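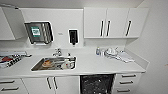 Figure 2. White kitchenette with wall-mounted paper towel and soap dispensers.

3.2 Materials and Procedure

Children used Hakia, a tablet program for practicing everyday conversation. Each session opens with a short story in which two characters disagree about something small, such as whose turn it is to choose a game. The child picks a reply from a set of four, hears how the other character takes it, and may go back and try a different one. No reply is scored as wrong. The program keeps a record of which replies were opened, in what order, and how long the child stayed on each.
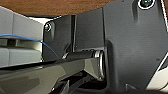

Parents were asked to sit nearby but to leave the choice of reply to the child. In the earlier Fodthorpe pilot, several parents read the replies aloud with a clear preference in their voice, and the records from those sessions could not be used. We therefore added a recorded voice that reads every reply in the same tone. Children who read well could turn it off, and most of the older ones did.

Sessions were held in the late afternoon, after school, and stopped after five stories or when the child asked to stop. A child who stopped early was not asked to make up the missing stories. Jiahui Pan ran the sessions and Ashley Lambert coded the written notes without seeing the program records.
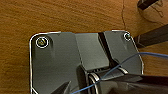 After the last story, the child talked with the session leader about one real disagreement from the past month. This part was kept loose. Some children told long stories about siblings, and others had little to say — we did not press them. Notes from the talk were coded for three things: whether the child named a feeling in the other person, whether the child gave a cause for it, and whether the child offered a next step. Talks in which a parent answered for the child were coded separately and are left out of the main comparison. Parents filled in a short questionnaire at home and returned it at the following session.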